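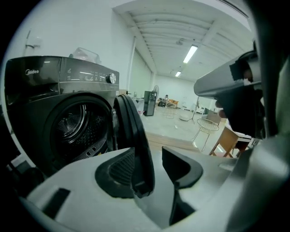

Home > Household History > Working Papers

3. Wash Day and the Shape of the Week

It is easy, when reading old household books, to hurry past the laundry on the way to something grander. We did it ourselves in the first months of this project, and it was Solange Barbosa who kept gently pulling us back to the lines we had skipped: so much for soap, so much for ashes, so much to the woman who came up from the river. Once we had agreed to read those lines properly, the rest of the Furtado household book began to look rather different, and a good part of what follows grew out of that slower second reading.

The earliest volume opens in 1759, when the family had lately moved into the big house at Tatarwood, and for its first several pages the wash is barely there at all. Then, in September, comes a long entry in a new hand (we think the housekeeper's, though Tainá Toledo has argued for the elder daughter, and she may well be right) setting out what was to be boiled, what was to be rinsed at the Kenach, and what was on no account to leave the house. The list is bossy and lovely. Table linen is given more words than the children's clothes. Bed sheets are sorted by the room they came from and not by their cloth, and this puzzled us until Tuấn Tiêu pointed out that the rooms are named in order of rank.

What we find most striking is how far the wash pushed other work around. In wash weeks the kitchen bought bread instead of baking it, the copper being in use and the fire already spoken for. Cold meat appears in the accounts again and again. Visits were put off, lessons were shortened, and on two occasions a christening dinner was moved, with an apology to the priest copied out in full. A wet spell could stretch the whole business well past its proper end, and the tone of the entries gets noticeably shorter as the rain goes on - anyone who has tried to dry sheets in a damp house will feel some sympathy.

The Zaken papers, which belong to a much smaller household in the same valley, offer a useful check on all this. Here there was no housekeeper and no copper, and the work was shared with the neighbors. Pots were lent, lines were strung from one yard to the next, and small debts of soap were carried over for months before anyone asked for them back. Tiruwork Birhane has worked through these debts with great patience, and her reading is that the soap was hardly the point. A family that owed a little and was owed a little had a reason to keep calling at the door, and the notes of who called, and what was said about whose cousin, often run longer than the notes of the loan itself.

We should be careful not to make this sound too cozy. The same papers record cracked hands, scalds, and one very bitter quarrel over a missing bolster cover that was still being brought up a generation later. Welington Damasceno, whose grandmother took in washing when he was small, reminded us more than once that people who speak fondly of wash day have usually been the ones bringing the basket and seldom the ones emptying it. We have tried to keep his warning in mind throughout.

With the machine the work moved indoors and, in time, lost its fixed place in the week. A front-loader such as the one in Figure 2, with its strip of printed icons and its round program knob, asks for a choice of setting and can be left to get on with things while supper is made. The people we talked with at Tatarwood rarely had a wash day any longer, though several of the older ones still felt uneasy about hanging out sheets in the same week as a funeral, and could not say where they had picked the feeling up. It is in leftovers of this sort, we suspect, that the older week can still be traced, and we return to them in the next section when we come to ironing and to the linen cupboard.

Related papers
Soap, Ashes, and Small Debts in the Zaken Papers
Who Kept the Book? Hands and Handwriting in the Furtado Household
Bread Bought and Bread Baked at Tatarwood
Footpaths and Rinsing Places Along the Kenach
The Linen Cupboard as Family Record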